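Print this page | E-mail this page

Desk 51: power box keeps dropping out
Ticket 89
Status: Closed
Opened by: Reet Vasiliauskas
Handled by: Cleiton Leite
Location: Harnik, second floor
Item: flip-lid power and data box, Bokach, set into desk top

Reet Vasiliauskas, February, 9:10 a.m.
The power box in desk 51 cuts out several times a day. Everything plugged into it goes off at once. After a minute or so it comes back by itself, or it comes back when I open the lid and move one of the plugs. The network jack next to the outlets keeps working the whole time. Desks on both sides are fine. It started after the desks were pulled out for the carpet cleaning.

I also have trouble with the lid. It drops shut on the cables if I don't hold it.

Cleiton Leite, 9:40 a.m.
Thanks. A few questions before I come up.
- When it goes off, is the little light inside the box on or off?
- Do you have a space heater or a fan on that desk?
- Is anything plugged into the box through a second power strip?

Reet Vasiliauskas, 10:05 a.m.
Light is off when the power is off. It is red the rest of the time. No heater. There is one strip, which Naveed put there last year for the label printer. It runs down through the cable hole and sits on the floor.

Cleiton Leite, 10:20 a.m.
Please unplug that strip and leave it unplugged until tomorrow. The printer can go straight into the box. If the light is going off, the box is losing its feed, so I doubt it's the strip, but I'd like it out of the way first.

Reet Vasiliauskas, 4:30 p.m.
Strip is out. Power dropped twice after lunch anyway. Once I was leaning on the back edge of the desk when it happened.

Cleiton Leite, next morning, 8:15 a.m.
On site at desk 51. What I did, in order:

1. Turned off the feed to the row at the panel. It is breaker 15. The panel label says "storage," which is wrong. I relabeled it.
2. Took the cover off the cable tray under the desk top.
3. Followed the lead from the box back to the floor socket. It goes box, short lead, joining connector, long lead, floor socket.
4. The joining connector was hanging below the tray on its own weight. The latch on one side was not closed. I could move it in and out a little with one finger.
5. Looked at the pins. No browning, no melted plastic.
6. Pushed it together until both latches closed, laid it back in the tray and tied it down at both ends so there's no pull on it.
7. Turned breaker 15 back on. Light in the box came on right away.
8. Pushed and pulled on the desk and on each plug for 5 minutes. No dropout.

I think the lead was stretched when the desk was moved for the cleaners and never went back the way it was. The long lead is only just long enough for where the desk stands now. I have asked for a longer one.

The lid is a separate problem. The friction washer on one hinge is gone. Without it the lid has nothing to hold it up. Bokach sells the hinge set but not the washer alone.

Magdalini Sotiropoulos, 11:00 a.m.
Approved for the longer lead and the hinge set. Please get both from Karagiannis, we have the account there. Can you check the other desks in that row while you have the tray covers off? They were all moved on the same evening.

Cleiton Leite, 2:50 p.m.
Checked the rest of the row. Two more connectors were out of the tray, both still latched. Tied them down. All the rest were fine. I've let the cleaning firm know to call us before they pull desks that have floor power.

Naveed Qureshi, 3:15 p.m.
Sorry about the strip. The printer's plug is too wide to sit next to anything else in that box, so it blocks the outlet beside it. Is there a short extension we're allowed to use?

Cleiton Leite, 3:30 p.m.
Yes, there are short single-outlet ones in the supply cabinet. One plug in, one socket out. Please take one of those and not a strip.

Reet Vasiliauskas, two days later, 12:10 p.m.
No dropouts since the connector was fixed. Lid still falls.

Cleiton Leite, the following week, 8:40 a.m.
Parts came in. Swapped the long lead for the longer one. There is now a loose loop in the tray, so the desk can come away from the wall without pulling on anything. Fitted the hinge set. The two screws nearest the wall are hard to reach with the desk in place, so allow extra time if you do another one of these. The old hinges are in the parts drawer marked Lastel in case somebody wants the good one.

Seraina Ruchti, 1:25 p.m.
I'm taking desk 51 from next week and Reet is moving to the window side. Do I need to do anything with the box? And should the lid be open or closed when I'm not using it?

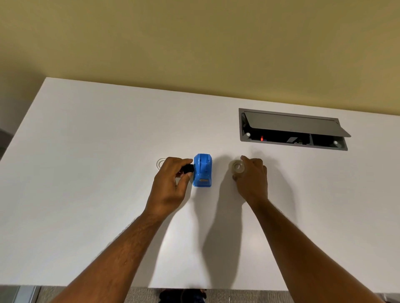 Cleiton Leite, 1:50 p.m.
Seraina, nothing to set up. Leave the lid up or down, whichever suits you, as long as no cable is pinched under it. With the new hinges it stays tilted back toward the wall the way it should, and with it up you can see the small red light down inside the box. If that light ever goes off, stop there and write to us with the desk number. Please don't reach under the desk to try the connector yourself. There's white desk between the box and where the blue unit with the black knob stands, so keep it that way and the lid will have space to open. The breaker list for the floor has been corrected and a copy is taped inside the panel door. Closing this ticket. Reply here within 15 days if the power drops again and it will reopen.

5 followers | 2 people found this helpful | Share

Harnik Building Support | Contact the help desk | Back to top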